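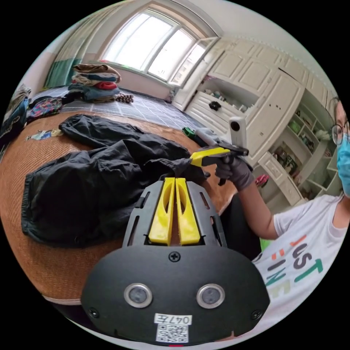

Building a shared world without breaking it
Speaker notes - Hajnalka Fülöp
Grarnesley Writers' Weekend, Oct 8, 2020

Slot is short. Skip the Atari section if the previous talk overruns.

Opening

Say hello, say who I am. I keep the continuity notes for Hellwood, a shared setting where people write and draw their own original characters. I did not start it. Bianka Rácz and Géza Lengyel started it as a two-person roleplay, and I joined when they already had a map and a very long argument about werewolves.

Ask for hands: who has a character older than the story they are in now? Wait for the answer. Then say that these old characters cause most of my work, and that I have one myself.

What Hellwood is

A forest that sits between other places. People walk in from their own worlds and mostly can't walk back out the same way. Seven gates, each one kept by a different writer. The gate keeper decides what comes through and what it costs.

Cost is the important word. Read out the rule as written: "Every traveller leaves something at the gate, and the writer says what it is before the first scene." Memory, a name, a hand, the ability to sleep. Csaba's knight left the sound of his own voice and Csaba wrote him like that for two years.

The old character problem

People bring in somebody they made at school. That character has been a vampire, a pilot and a queen, and has died several times. The writer wants all of it to count.

What we do:
Pick one version as the one who walked through the gate.
The other versions are allowed as dreams, rumours or lies.
Powers come in at the lowest level the character ever had.
Deaths elsewhere stay elsewhere.

Expect a question about the third one. Viktória Oláh objected to it at the time and her point was fair - a character who has been a god for ten years is dull to write as a kitchen hand. We let her keep one power, with a limit of 15 words of speech each time she uses it. Read the short extract if there is time (blue sheet, second page).

The wiki

683 entries when I last looked. Most are short. I ask for four things in a character entry: name, gate, cost, and who else may write them. The last one saves the most trouble. If it is left blank, the answer is only the person who made them.

Mention the Juhász split. Csaba Juhász and Géza both had a river witch and both had written her into other people's scenes. We made them sisters. Neither liked it much. The sisters now have their own thread and do not speak.

Atari (optional)

Atari is a dog. Bianka's. He belongs to no gate and has no cost, and he has turned up in nearly every long thread. We tried to write a reason for him and dropped it. Use this to talk about leaving gaps in the canon.

Closing

Entry form and gate list are on the handout. Gate five is open for new characters, gate two is full until the end of October. Then questions. Repeat each question before answering, as the back rows could not hear last time.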